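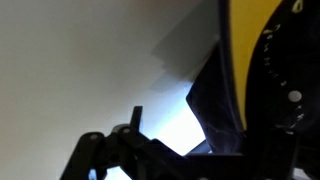

紺にからし色、白いちょんちょん模様。この配色に弱いんです。

ホーム　プロフィール　片づけ　布もの　日記　お問い合わせ

1月26日

日曜なのをいいことに、朝からずっと布ものの片づけをしていました。うちは狭いくせに布のかさばるものがやたらと多くて、クッションやらバッグやら中綿入りの上着やら、気がつくと部屋の隅に山ができているんですよね……。年末にやるはずだったのに見ないふりをして、とうとう1月も終わりかけです(笑)

まずは全部出して、床に広げるところから。これをやると途中で逃げられないのでおすすめです。というか、逃げたくても足の踏み場がない!

紺色のものって、集めてみると全然同じ色じゃないんですね。青っぽいのもあれば、ほとんど黒に見えるのもあって。写真のも、陰になったところは黒に近いのに、丸くふくらんだふちのあたりはほんのり青く光っていて、そこがすごく好きです。からし色の部分が下に向かってすうっと細くなっていく形もいいし、そのカーブに沿って白い点や短い線が並んでいるのも、誰かがペンで気ままに描いたみたいでかわいい。片づけの手が止まる原因はだいたいこういう柄です。

さて、収納のほう。これまではPumoの圧縮袋に頼りきりだったんですが、中綿のものをぺちゃんこにすると、出したときにしわしわで、ふくらみが戻るまで何日もかかるのが気になっていました。それで今回はDedexの不織布ケースに変えてみることに。1枚98円と1,478円のとでさんざん迷って、安いほうを10枚買いました。高いほうは取っ手がしっかりしていて、正直いまも少し未練があります。

使ってみた感想としては、薄いけれど十分! ふんわりしたまま入れられるし、ファスナーもちゃんと閉まります。ただ、中が見えないので何を入れたかすぐ忘れそう。マスキングテープに「冬・紺」とか「よく使う」とか書いて貼ってみたら、「よく使う」が3つになってしまいました。そんなによく使わないでしょ、と自分でも思います。

お昼はお餅を焼いて、コーヒーはHajduのドリップバッグの残り。休憩のつもりが1時間くらい座りこんでしまって、午後のやる気はほぼゼロに。それでもクローゼットの上の段だけは拭いて、ケースを並べるところまではいきました。奥行きが深いので手前と奥の2列にして、奥にはしばらく出番のない夏もの、手前には冬ものを入れています。

残っているのは、ほつれのあるものだけを集めたカゴ。縫うだけなのに、糸の色を合わせるのが面倒で去年からそのままなんです。からし色の糸って、手持ちにありそうでないんですよね。駅の向こうのGrunicoに手芸の棚があるので、近いうちにのぞいてみます。3月には衣替えの気分になってしまうから、それまでにはなんとか。

いいね！ 26　コメント 10　シェア

前の記事　次の記事　ページの先頭へ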